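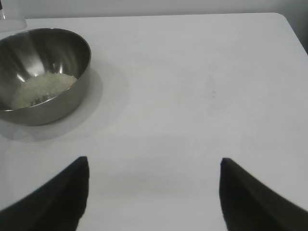

La cámara de muñeca con los dedos negros abiertos y el bol de acero a la izquierda.

Llevo desde December – lo escribo así porque así se llama la carpeta – comparando dos pinzas para el mismo brazo, y ya tengo bastante apuntado como para ordenarlo en una entrada. La primera pinza es la que en el taller llamamos Trinov, de dedos paralelos, rígidos y acabados en punta. La segunda es la Priltberg, de dedos blandos y más anchos. El brazo no ha cambiado en todo este tiempo. El controlador sí, y de eso hablo más abajo.

La tarea es sencilla de explicar: coger un bol de acero poco hondo por el borde, levantarlo, llevarlo al otro lado de la mesa y dejarlo sin volcar el contenido. Dentro va algo granulado y blanco, del tamaño del arroz. Elegí esa carga porque se mueve. Con un bol vacío las dos pinzas parecen iguales y no se aprende gran cosa.

Los dedos

Los de la Trinov entran muy bien por el borde. Uno pasa por dentro, otro por fuera, y la punta ocupa tan poco que apenas toca los granos. El problema viene después. El contacto es pequeño y el acero pulido resbala, así que el bol gira alrededor del punto de agarre en cuanto el brazo acelera. Con velocidad baja no se nota. Al subirla, el bol se inclina hacia el lado que pesa más y se pierden granos por la mesa.

Probé a cerrar con más fuerza y mejoró un poco, pero el bol queda torcido ya antes de levantarlo. Luego pegué una tira fina de goma en la cara interior de cada dedo y ahí sí hubo diferencia. La goma se despega por la punta después de un rato de uso y hay que volver a ponerla. Tengo pendiente buscar un adhesivo mejor.

La Priltberg hace lo contrario. Agarra el borde con una superficie mayor y el bol casi no gira, pero para entrar necesita sitio. El dedo de dentro empuja la carga y a veces la amontona contra la pared del bol, con lo que el peso queda descentrado antes de empezar. Con poca carga da igual. Con el bol medio lleno, no.

También tarda más en soltar. Al abrir, el dedo blando se queda un momento apoyado en el metal y arrastra el bol hacia un lado. Es poca distancia, pero si después hay que volver a cogerlo desde una posición guardada, el error se acumula. Hice 8 recogidas seguidas sin corregir la posición y en las últimas el dedo ya bajaba encima del borde.

La cámara

Va montada en la muñeca y mira hacia la mesa entre los dedos. Lo bueno es que las puntas salen siempre en el mismo sitio y sirven de referencia. Lo malo es el acero. La pared interior del bol refleja la luz del techo en franjas verticales muy claras, y el detector que uso las toma a veces por el borde. El fondo blanco tampoco ayuda, porque hay poco contraste con la carga.

Bjarke Hjaltested me sugirió bajar la exposición y fijarla en lugar de dejarla en automático. Lo hice y el borde del bol se detecta mejor. A cambio, los dedos negros se convierten en una mancha sin detalle y ya no distingo bien si la goma sigue en su sitio. Por ahora me quedo con la exposición fija y reviso la goma a mano entre series.

Otra cosa que cambié fue la altura desde la que se toma la primera imagen. Yo empezaba demasiado cerca, y cuando el bol quedaba hacia un lado se salía en parte de la vista. Subir el brazo antes de buscarlo cuesta un poco de tiempo en cada ciclo y me ha ahorrado bastantes intentos fallidos.

El controlador

Empecé con el Zacharopoulos, que ya tenía montado de otro proyecto. Funciona, pero la orden de cerrar la pinza y la de mover el brazo van por colas distintas, y si no se mete una espera entre las dos el brazo sale antes de que los dedos hayan cerrado. Con la Trinov, que cierra rápido, lo había pasado por alto. Con la Priltberg se vio el primer día.

Ladi Bassey me pasó una versión de su propio programa, que espera a que la pinza confirme la posición antes de seguir. La espera máxima está puesta en 1000 milisegundos y si se agota, el ciclo se detiene. Al principio me pareció mucho, pero la Priltberg necesita buena parte de ese margen. Con la Trinov se puede recortar.

Tuve que tocar una cosa en ese programa: el umbral para decidir que el agarre es bueno. Venía pensado para piezas gruesas, y la pared de un bol es tan delgada que la pinza queda casi cerrada. El programa entendía que no había cogido nada. Bajé el valor poco a poco hasta que dejó de dar falsos avisos, y luego repetí con los dedos vacíos para comprobar que seguía distinguiendo los dos casos. Lo distingue, aunque con la goma puesta el margen es más estrecho.

Cómo está ahora

La configuración que dejo montada es la Trinov con goma, exposición fija y el programa de Ladi. Para este bol y esta carga es la que menos derrama. Si tuviera que mover vasos o recipientes de plástico fino probaría antes la Priltberg, que marca menos – eso todavía no lo he medido.

Me quedan 3 pruebas por hacer: el mismo bol con la carga amontonada a propósito en un lado, un bol mate para ver cuánto del problema de detección viene del reflejo, y un juego de dedos con la punta más ancha que me tienen que mandar de Garirthorpe. Cuando lleguen los monto y repito las series desde el principio, con las mismas velocidades, para poder ponerlas al lado de estas.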